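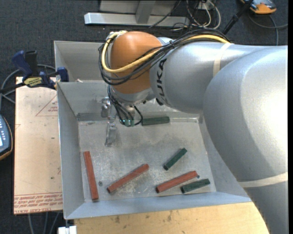

A color name is a promise about what the listener will picture, and most color names break it. Take "silver." In week one I asked you to write down what you meant by it, and the answers ran from "light gray" to "shiny" to one paper that said only "my uncle's truck." Silver is gray plus a reflection, so any painter will mix you the gray and then charge extra for the bright patch. In the picture at the top of this handout, the rounded housing is silver, the open bin is gray, and if you had to match the two with flat paint chips you would be in for a long afternoon. The wrist joint is orange, and there we can all go home early.

Unit 2: Basic terms and fancy terms

A basic color term is a single word, known to pretty much every speaker, that isn't a kind of some other color. Red qualifies. Crimson is a kind of red. Orange qualifies even though it was a fruit first, and English speakers got by for centuries before the word showed up. Ask yourself what they called a carrot.

Fancy terms are everything else, and paint companies own most of them. The Fullcombe catalog, which we will use all term, lists 493 shades, of which 200 are white. I have looked at them in daylight. Some of them are the same white. One is called Lobo and is, as far as I can tell, beige with a publicist.

Where the line falls

Languages cut the spectrum in different places. Russian has separate everyday words for light blue and dark blue. Welsh used to have one word, glas, that took in blue and a good part of green. None of this means that the speakers see differently. It does mean they sort differently, and sorting is what your project is about.

Please don't write "the Eskimos have many words for snow" anywhere in your paper. I will know you did not do the reading.

Project

Take the Clumia chip set from the department office (sign for it, bring it back) and ask two people to name every chip. Do it separately. Couples will argue. Write up where they disagree in 600 words, and include the raw answers, even the rude ones.

Pendo Were's paper from last year is on reserve. She interviewed both of her grandmothers and got "Worano green" from each of them, for two different chips. Read it before you start, mainly for the way she sets up her table.

Due in December, before noon. The office closes for lunch and takes it seriously.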